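Clothes Day at the Killbridge Flat

Welcome to the gallery of our small flat in Killbridge. I started this page in February, when we decided to go through all the clothes in the home and keep only what we wear. My relatives in Vallska asked to see how it goes, so I put the pictures on one page with some notes. Please excuse my English, I write slowly but I check every word in the dictionary. 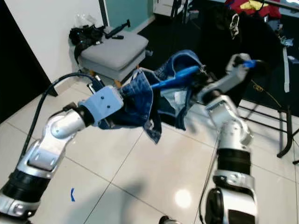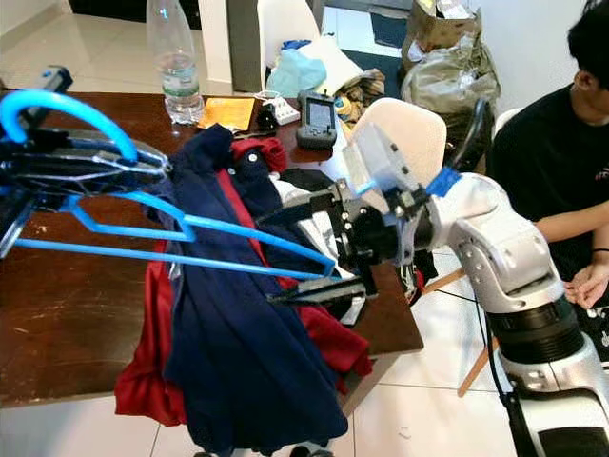 Clothes day: the denim over the white tiles, and the navy and red pieces with their hangers by the brown table.

Denim
Denim is the most difficult for me to decide about. It is strong and it lasts many years, so there is always a reason to keep it. The piece in the first picture is medium to dark blue, with one lighter faded patch, and you can see a small white label on the inner side. I like faded denim more than new. In our home we fold it in half along the long side, then in three, and it stands in the drawer like a book. My aunt in Vallska rolls hers. We have discussed this many times and we did not agree yet.

The red and yellow pile
At the top right of the first picture is the pile of red and yellow clothes. Strong colors we always wash separately, in cold water. Once a red sock went in with the white towels, and we had pink towels for 3 years.

Black fabric with the white print
It lies over the black chair, and the print looks like a skull. In every home I know there is one chair which collects clothes that are too clean for washing and not clean enough for the closet. I tried to forbid this in our home - it did not work. Now the rule is that the chair must be free before we go to sleep.

The gray ottoman
I am fond of this piece of furniture. It has a cushioned top and wooden legs, and it is the right height for sitting down to put on shoes. The black things with straps should not live on it, but they often do. I bought the ottoman from Poojory's neighbor shop, I mean the one beside Poojary Tailoring, where we also bring our trousers to be made shorter.

Navy and red
In the second picture the navy garment hangs down in long folds, with the red showing on both sides of it. It has a small white button near the collar area. I think navy and red are good together, and I would wear them together also in winter. For a small button I keep a spare one, sewn on the inside with dark thread.

Hangers
The bright blue one is plastic and it is easy to find among the black and grey ones. Hangers catch each other by the hooks, and pulling makes it only worse. It is better to lift one a little, turn the hook, and take it out to the side. We had far too many of them, some 20 more than we needed, and the extra ones went to the Pralula exchange shelf, where people leave useful things for others.

The table
It is dark brown wood, glossy, with many scratches. We talked about sanding it, but I prefer the scratches to the work. On clothes day the table takes everything which has no other place, and this time it was a bottle of water, something flat and orange, and a grey handheld controller with a small screen. Before guests come, I clear it and put a cloth.

What we decided to do
Each person may keep 8 hangers in the front closet, and the rest goes in the bedroom. Winter things are stored in bags, with a paper note on each bag. Clothes for giving away are taken to the Pralula shelf in the morning, before I have time to change my mind.

Next on this page will be the kitchen cupboards, when I find courage to open the upper ones.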